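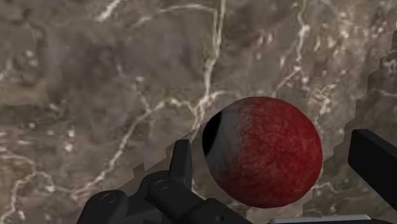 Looking After a Stone Countertop

My mother had the same countertop for most of her married life and wiped it with whatever was nearest the sink, usually the dishcloth, sometimes her apron. When we moved into the house on Padine and found ourselves with real marble in the kitchen, I called her for advice and she told me to wipe it. Well! It took me a good few rings on the stone and one very sad afternoon with a lemon tart before I went looking for better instructions, and I've been collecting them ever since.

Everyday wiping

Warm water, a soft cloth, and a small drop of plain dish soap will do for almost everything. Wring the cloth out well, wipe, rinse the cloth, wipe again, and then dry with a clean towel. Please do dry it. I skipped that part for months and couldn't work out why the stone always looked so dull, and it was only old soap and hard water sitting there in a film. My neighbor Kátia Lopes uses an old cotton T-shirt cut into squares, and now I do too (the ones with printing on the front go in the shoe polish box).

Leave the vinegar in the cupboard. I love vinegar, I clean my kettle with it and my shower head and the inside of the dishwasher, but it eats at marble and leaves a pale, rough mark called an etch. The same goes for lemon juice, wine, tomato sauce and most bathroom sprays.

Spills

Blot, don't rub. Press a folded paper towel straight down on the spill, lift it, and take a fresh piece. Rubbing only spreads red wine over a bigger patch, and I have the patch to show for it, over by the bread bin.

Oil stains

For a greasy mark that has soaked in, mix baking soda and water to a paste like thick yogurt. Spread it well past the edges of the stain, cover it with plastic wrap, tape down the sides and go to bed. Next day, peel off the wrap, let the paste dry out completely, then scrape it away with a plastic spatula and wipe. My butter stain needed four rounds of this, and I had nearly given up by the third – so do be patient with it. Try a hidden corner first if you are nervous.
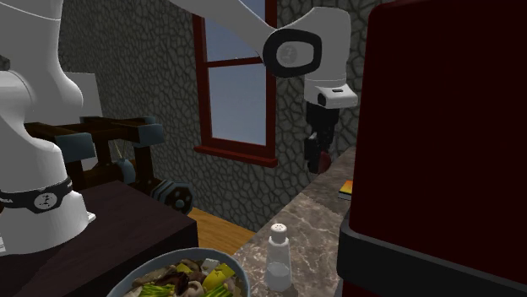
Checking the seal

Put a spoonful of water on the counter and leave it for 10 minutes or so while you have your coffee. If it still sits up in a bead, fine. If the stone underneath has gone dark, it wants sealing again. I do mine in July when the windows can stay open all day, two thin coats, with the leftover wiped off before it gets sticky. Follow the waiting time on the bottle, whatever it says, and plan on sandwiches.

Boards and trivets

Stone will put up with a fair amount of heat, but a sudden change can crack it, so I keep a cork trivet on each side of the stove. Knives belong on a board, for the sake of the knife as much as the counter. Under the olive oil bottle I keep a saucer, and it catches more drips than you would believe.

Veronica Pîrvu wrote to ask about old etch marks. Light ones can be buffed with marble polishing powder and a damp cloth, in small circles, but for anything you can feel with a fingernail I would call a stone restorer and have it done properly.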